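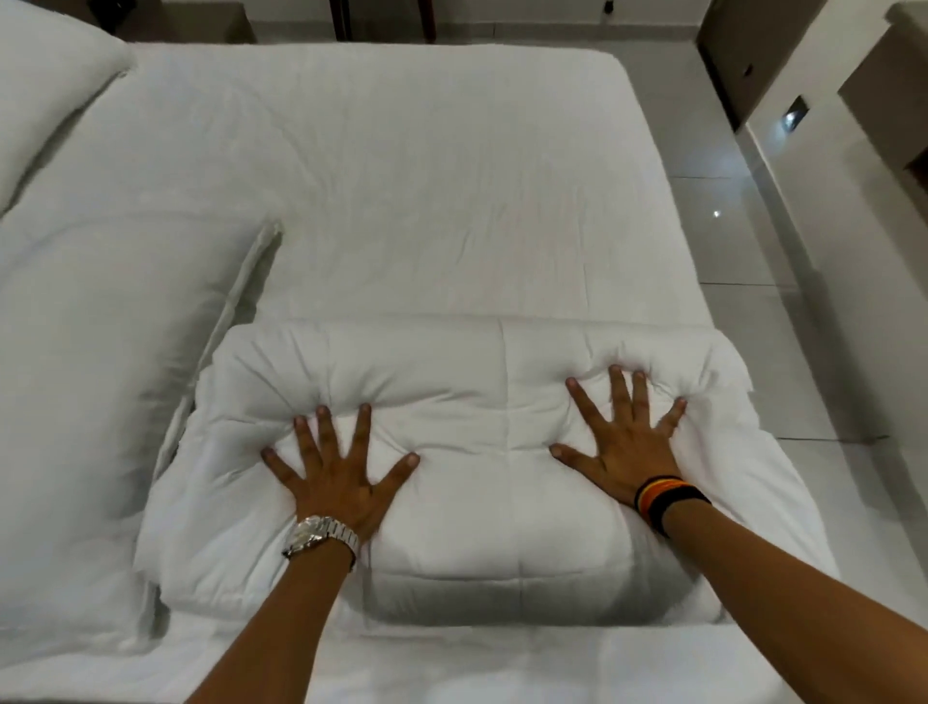
Bed making is the first thing a guest judges and the last thing most hosts practice, so I'm starting there and leaving the laundry questions for the second half. The method I use begins with the comforter folded into a stack on the mattress, over a fitted sheet that is already on at the corners. Look at how deep the fingers go into the fold when both hands press flat on it. A fill that thick holds a lot of air, and most of the trouble people have with a white quilted comforter comes from trying to spread it while the air is still in it. Press first, then open. I'll come back to this at the demo bed.

Quick background for the room. I manage linens for Stener, and we look after 78 short-stay apartments. Last year that came to 2,294 bed changes. Most of those beds are plain white from top to bottom. Ask for a show of hands here: who runs all white, who runs color. Don't spend long on it.

Why we went all white. Hosts always ask, so cover it early. Everything goes in the same wash. A replacement sheet matches the old ones well enough that I can send one sheet instead of a set. Stains show, and I want them to show, at the bed and before the guest arrives. The drawback is that creases show too, and so does a comforter put on crooked. Mention the Villanueva building, where the bedroom windows face west and every crease stands out by 4 p.m.

Fitted sheet. Go slowly on this part, people skip it.

Start at the head of the bed, far corner. Then the foot corner diagonal from it. Then the other two. Pull the sheet down over the corner until the seam sits on the corner of the mattress and the elastic is well underneath. If the corner looks rounded and smooth from above, leave it alone. If there's a ridge, the seam is off and you have to lift and reset it. Smoothing with your hand won't move a seam.

Small ripples across the middle are fine. We don't iron fitted sheets. I used to have people ironing them and it added 7 minutes to a bed, for a sheet that gets covered up. Pull it from the sides, run a forearm across once, and move on.

(Drink of water. Check the time. Should be near ten past.)

Comforter, part one. Carry it in folded. Put the stack down near the foot with the open edges facing the pillow end. If the open edges face you, you'll end up unfolding it toward yourself and then dragging the whole thing back up the bed, and that pulls the fitted sheet with it. We had this written wrong on our own instruction card for a year – the arrow pointed the other way – and the cleaners were quietly ignoring the card.

Press down with both palms, fingers spread. Hold for a breath. Then take the top layer and walk it toward the head.

Comforter, part two. This is the stage people don't like because it looks worse than when they started.

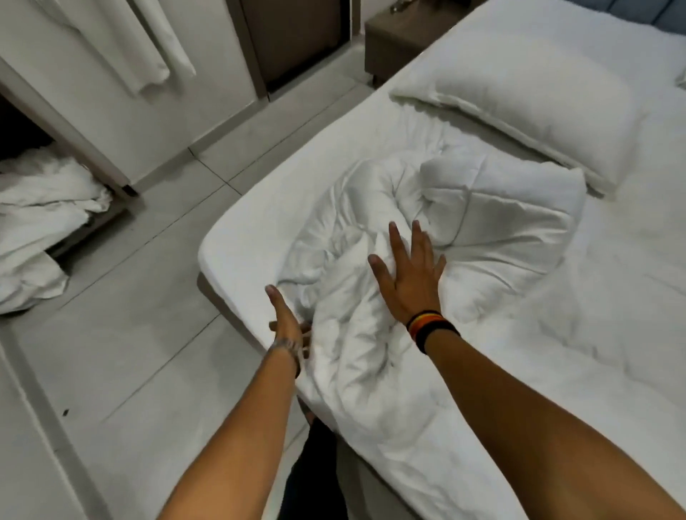

You get a heap in the middle and one side that has gone too far over. Leave the heap where it is for the moment and deal with the corners. One hand takes the edge at the foot corner and keeps hold of it. The other hand works out across the quilting, flat, pushing the bulk toward the side that's short. Then change sides. If you pick the whole thing up and shake it, the fill slides toward the bottom and you've made a second job for yourself. Shaking is for when it comes out of the dryer.

Use the stitching. If the comforter has quilting lines, they're your ruler. Get one line parallel with the side of the mattress and the rest follow. I stand at the foot and look up the bed to check. On an unquilted one you have to go by the edges, and the edges stretch over time, especially on the cheaper ones we bought when we opened the Reveck units.

Overhang. Same on both sides, and I like it to cover the side of the mattress and stop at the top of the base. If the base is upholstered, keep the comforter off it when you're working. Upholstery picks up lint from new bedding and then gives it back.

Pillow. Last, always. If it's on the bed while you're working, push it up to the top and straighten it at the end. Any decorative seam or edge should look the same on both pillows when there are two. Open end of the case away from the door.

Demo at this point. One bed, no talking for the first minute, then talk through it the second time. Ask someone from the front row to try. They'll want to shake it. Let them, then show how much work it takes to get the fill back up.

Timing. Our target is 6 minutes for a bed with the linen already in the room. New people take double that in their first month and I don't push them. Fast beds that get redone aren't fast.

Washing, briefly, as there's a handout from Pludow on the back table. Wash the comforter on its own. Low heat, long dry, take it out halfway and turn it over. If you feel a cold patch in the filling, it's still damp in there, so put it back in. A comforter folded damp will smell by January and you won't get that out.

Storage. Fold it loosely on an open shelf. We used vacuum bags for one winter and the filling took several days to come back up. Some of it never did.

Questions I expect:

Duvet covers – yes, we use them in the larger apartments. Same method, but tie the inside corners before you start.

Top sheets – we dropped them. Guests pull them out at the foot and then the cleaner has two layers to sort out.

Two people to a bed – good for a king. On anything smaller they get in each other's way.

How many sets per bed – three. One on, one in the wash, one on the shelf.

Finish by leaving the demo bed unmade so people can come up and try it during the break. Spare sheets are in the blue tote under the table. Collect the handouts that are left over.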